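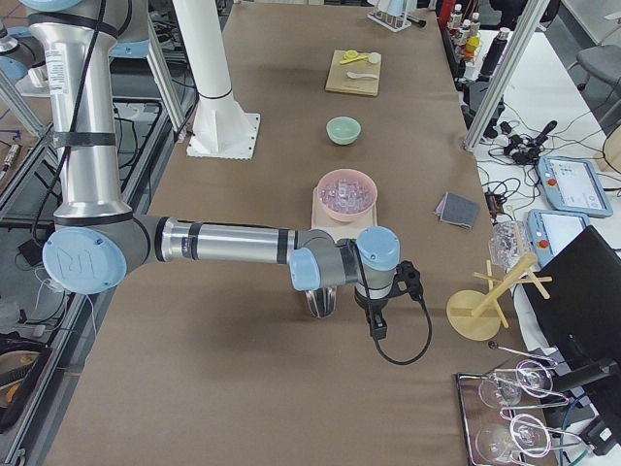

Mets donc la gomme arabique tout à la fin, sinon tu vas filtrer de la colle jusqu'à Noël, m'a-t-on lancé de l'autre bout de l'atelier pendant que je pesais les noix de galle. La remarque était gentille, elle était même juste, et je la note en tête de page pour ne pas faire semblant de l'avoir trouvée tout seul.

Atelier Troltolard > Cahiers > Encres et papiers > Encre ferrogallique
Septembre, fin d'après-midi — entrée du cahier, tenue par l'atelier

Je reprends donc l'encre au point où je l'avais laissée avant l'été, c'est-à-dire nulle part, avec un fond de bocal qui avait une belle couleur et une odeur de cave. J'ai tout jeté. Il y a des gens qui aiment la moisissure dans les encres anciennes, ils disent que ça leur donne du moelleux ; moi, je veux pouvoir ouvrir le flacon sans tourner la tête.

Les galles viennent du petit lot Pandov, celles qui sont lourdes et bleutées, sans trou de sortie. J'ai gardé les trouées à part, elles feront bien une encre de brouillon un de ces jours. Concassage au mortier, enveloppé d'un torchon parce que les éclats volent jusque dans les tiroirs de caractères (j'en retrouve encore de l'hiver dernier, coincés dans les capitales). Je ne suis pas allé jusqu'à la poudre. La fois où j'avais tout réduit bien fin, le filtre s'était bouché au bout de deux cuillerées et j'avais passé la soirée à le regarder goutter.

Mise à macérer dans 950 ml d'eau de pluie, bocal en verre, un linge par-dessus, à l'ombre sous l'évier. J'ai laissé 18 jours, en remuant le matin quand j'y pensais. La première semaine, il ne se passe pas grand-chose, l'eau prend une teinte de thé léger et on se dit qu'on a été avare. Ensuite ça fonce d'un coup. Le liquide que j'ai tiré ce matin était brun, assez trouble, très âpre au nez. J'ai filtré une première fois à travers une mousseline, puis une seconde avec les papiers Fimby, qui sont un peu chers mais ne peluchent pas.

Pour le sulfate de fer, j'ai suivi la feuille Dela Peña, celle qui est scotchée à l'intérieur de la porte du placard, avec les corrections au crayon. Je rappelle à qui lirait ce cahier après moi que ce sont les chiffres au crayon qui comptent. La version imprimée donne une encre superbe le jour même, mais trop chargée en fer, et nos vieux essais sur vélin ont bruni tout autour des lettres, avec un trait qui commence à mordre la feuille. Sulfate dissous à part, dans un peu d'eau tiède, puis versé en filet. Le noir monte tout de suite, en nuages. J'ai beau l'avoir fait souvent, je reste toujours planté devant.

Et la gomme pour finir, donc. 30 g, mise à gonfler la veille dans un fond d'eau, passée au tamis à cause des bouts d'écorce. Je l'ai ajoutée après la dernière filtration, et en effet tout est passé sans histoires. Pour l'odeur, j'ai glissé un clou de girofle dans chaque flacon, vieille habitude dont je ne saurais pas dire si elle sert à grand-chose, mais l'armoire sent bon.

Essais à la plume, sur trois papiers.

Sur le vergé de l'atelier : trait gris pâle au départ, presque décevant, puis noir bien net le temps d'aller faire le café. Pas de bavure, les déliés tiennent. C'est de loin le meilleur mariage.

Sur le papier à lettres crème (la ramette entamée, en bas à gauche) : l'encre file un peu dans les fibres, surtout là où je m'attarde en fin de mot. Peut-être un défaut d'encollage, peut-être moi qui appuie. À refaire avec une plume plus souple et quelqu'un de plus patient.

Sur une chute de papier à dessin : très beau noir, mais la plume accroche et projette. J'ai une petite constellation sur la manche, qui ne partira pas, je le sais d'avance.

J'ai rempli 5 flacons. L'étiquette porte le nom du lot et le mois, rien de plus. Je voudrais qu'on en laisse au moins un tranquille, fermé, sans l'entamer « juste pour voir » — je sais très bien comment ça finit — afin de comparer au printemps avec ceux qui auront pris l'air. Les autres sont à tout le monde, à condition de rincer les plumes aussitôt. L'acier n'aime pas du tout cette encre et j'ai retrouvé la semaine passée deux pointes rongées dans le verre à crayons.

Il faut aussi redire que cela ne va jamais, jamais dans un stylo à réservoir.

À faire quand j'aurai un moment : tirer une bande d'essai sur chaque papier et en coller la moitié à la fenêtre, l'autre dans ce cahier ; racheter de la mousseline ; essayer une moitié de gomme en moins pour les grandes lettres à la plume large, où je trouve le trait un peu brillant. Et recopier au propre la feuille du placard avant que le crayon ne s'efface complètement, le 3 ressemble déjà beaucoup à un 8.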